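Zaltness G3 two-arm bench cell

Product page, revised March 2018

The G3 is a bench-mounted cell for two small arms sharing one black work surface. It is supplied by Gudden to laboratories and training workshops that need to try out pick, place and hand-over tasks before committing to a production line. The cell arrives part-assembled and can be fitted by two people in a morning.

What is supplied
Black aluminium rail set with side wall
Flat work surface, matt black
Two arm bases with clamps
Two grippers, with fingertips as ordered
Wrist camera for one arm, second camera on a bracket
Power supply, cable set and printed manual

Fingertips
Two patterns are kept in stock. The straight pair closes along its full length and suits light, narrow parts. The curved pair, moulded in orange by Plaston, is intended for rounded parts that tend to roll. Either pattern fits either gripper and is held by 3 screws. A worn pair should be changed before the faces become smooth – grip falls off quickly after that point.

Cameras
The wrist camera moves with the gripper, so the fingers stay in view throughout a task. Allow a loop of slack in the cable and check it at full wrist rotation before the first run. The fixed camera should be aimed and locked before calibration.

Setting up
Spyros Gashi of our applications desk recommends starting with one part and both arms at low speed. Set the working height of each arm separately. Black surfaces give good contrast with bright parts but poor contrast with dark ones, for which a pale mat can be ordered.
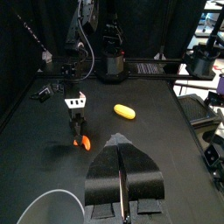
Wrist camera view: closed gripper in the foreground, second arm with orange fingertips, yellow part on the table.

Specification
Mass without arms: 37 kg
Rated payload per arm: 426 g
Spare fingertips: packs of 6
Controller: Hsieh two-channel, supplied separately

Ordering
Delivery takes nearly six weeks from order. Orders placed now will be sent out from April. For drawings or a quotation, write to Cheuk-hei Lu at the Gudden sales office, stating the fingertip pattern for each arm.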